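The stage manager who counts the coats

The Ivthorpe Playhouse has 326 seats and one cloakroom, and the cloakroom is smaller than many kitchens. In November, when a popular play is running and it rains every evening, this becomes the first subject of conversation for everybody who works there.

I met the house manager in the upstairs bar at four in the afternoon, when the building was still quiet. She has managed the front of the house for 14 years and asked me not to print her name. "If you print it, people will write to me about their umbrellas," she said. I agreed to this condition.

The play this season is "Negash," a family drama in two acts, which came to Ivthorpe after a short run in a much smaller room on Plosby Street. There the audience sat on benches and kept their coats on their knees. The transfer was decided quickly, after the last week in Plosby Street was sold out, and the Playhouse had only two weeks to get ready.

"On the stage side it was not so difficult," the house manager told me. "The set is a kitchen and a staircase. They brought it in two trucks and it was standing the same night. The difficult part was mine. I had to think where to put the people."

I asked what she meant by this. The number of seats does not change from one play to another.

"The seats, no. But the people change," she answered. "For a musical they arrive late and they go straight in. For this play they arrive early, they want to talk, they buy a program and they read it standing up, in the middle of the stairs. Then at the intermission they all come out at once and they are upset, because the first act ends with the quarrel. Upset people drink more slowly. I have noticed this for years."

A lobby built for another time

The Playhouse was first a hall for public lectures. The lobby was made for people who came in, took off their hats and sat down. A bar was added later, and the ticket office was moved twice. The result is a long room with a corner in it, where two lines of people meet every evening, the one for the tickets and the one for the coats.

When the company of "Negash" came for the first visit, the director asked if the doors could open a half hour earlier than usual. The house manager said no, then she went home and thought about it, and the next morning she said yes.

"I don't like to say yes in a meeting," she explained. "In a meeting everybody is an optimist. I prefer to walk through the lobby alone with my keys and imagine that it is full."

The earlier opening has helped, in her opinion, but it has a price. The ushers must now come before their dinner. She arranged with the management that soup and bread are served to them in the rehearsal room, and she says that this was the hardest negotiation of the whole season, harder than the one about the curtain time.

She also changed the way the coats are handled. Before, one person took the coat and the same person looked for an empty place to hang it. Now one stays at the counter and one stays inside between the rails, and they don't change places until the second act has started.

"It sounds like nothing," she said. "But before, after the show, the last person in the line waited so long that she missed her bus. She wrote us a letter. It was a polite letter, and this was worse than an angry one."
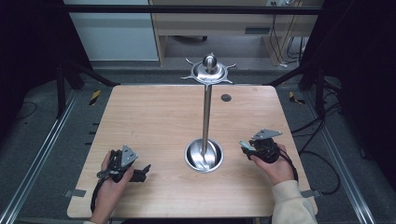 The night of the snow

Every house manager has one evening which she tells to the new ushers, and for her it is an evening from her second winter. The snow began during the first act, and at the intermission the road to Bultwood was already closed. A large part of the audience had come from there.

"I had to go on the stage and tell them," she said. "I am not an actress. I had a piece of paper and my hand was shaking so much that I couldn't read it. So I just said, the road is closed, the bar is open, and we will play the second act very slowly. They laughed, and after that it was fine."

The actors finished the play, and then they came out into the lobby still in their costumes and sat down with the audience. Some people slept in the front rows. In the morning the bakery across the street brought rolls, and the theater paid for them only in the spring, since the bill had been lost in a drawer.

I asked if she would like to have another such evening. She looked at the window before she answered.

"No," she said. "I was younger, and I could sleep in a chair."

What the public doesn't see

We talked also about the things she would change if there was money. She doesn't want a bigger lobby, which surprised me. She wants a second door to the street, so that people can leave without crossing the line for the coats. There is a place for it, behind the poster wall, where an old door was closed up with bricks. She showed it to me and knocked on the wall to let me hear the difference.

The owners have promised to look at the question after this season. She has heard this promise before, but this time somebody came with a measuring tape, and she considers it progress.

About the play itself she has seen very little. She knows the first act from the sound, through the doors, and she can tell from the laughter how many minutes remain until the intermission. The second act she has watched once, from the back, standing.

"I liked it very much," she said. "The daughter is wonderful. But I looked all the time at a man in the side row who had put his wet umbrella on the carpet."

At five o'clock the first ushers came up the stairs, asking about the soup. She took her keys from the table, excused herself and went down to open the ticket office. "Negash" plays at Ivthorpe until the end of the season, and the doors now open one hour before the curtain.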